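A Visit to the Student Robot Club in Grodevberg 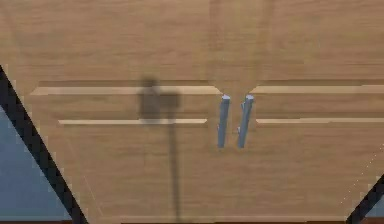 Do the students need to know programming before they join the club?

Most of them start without it, and the older members teach them the basics during the first month.

I came to Grodevberg in March, together with my colleague Thilini Jayawardena, for the open afternoon of the school robot club. The club has 19 members. Their project this year is called Lallari, and the task is to make a simulated arm open a cabinet with two doors by its handles.

We were received in a room on the second floor, where the students work in pairs. One girl explained to me how they change the start position of the arm a little before every attempt. They have made nearly 700 attempts until now and wish to reach 1000 before the competition in Grunham.

What I liked most was the notebook in which they write every failure by hand. Thilini asked if she may copy two pages for our own pupils in Norðdahl, and they agreed. At four o'clock there was tea, and then we had to run for the bus.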